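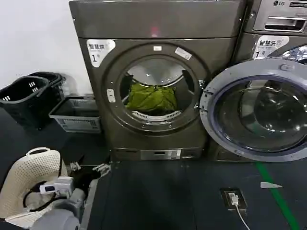
A front-loading dryer labelled 智慧烘 ("smart drying"), with green fabric in the drum, next to a washing machine labelled 智慧洗 ("smart washing").

A shared laundry room is a space in a residential building, hostel or place of work in which washing machines and dryers are kept for common use. The machines are usually front-loading and are often numbered, so that a fault can be reported against the correct unit.

History
Early shared laundries relied on coppers, mangles and drying lofts. In his study of housing in Clultside, Dalibor Bednárik recorded 38 wash-houses serving 654 households, most of them open from six in the morning. The Charvát estate replaced its drying loft with tumble dryers when the building was rewired, and the Bosari hostel, with 118 residents, followed in October of the same year.

Arrangement
Washers and dryers are commonly placed side by side, which shortens the distance over which wet laundry is carried. Baskets may be provided by the building or brought by residents. Ctibor Vaněk distinguishes between booked rooms, where each household has a fixed period, and open rooms such as that at Trurkley, where machines are taken in order of arrival.

Lint filters
In many front-loading dryers the filter sits at the lower lip of the door opening. It collects loose fibres carried by the air and is normally cleared after each load.
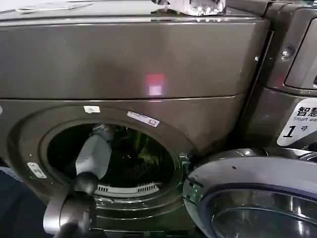 Should a finished load be left in the machine?
It is better taken out promptly, as clothes left in a heap crease easily and damp items may begin to smell. In a shared room it also frees the machine for the next person.

See also: Drying loft; Wash-house; Mangle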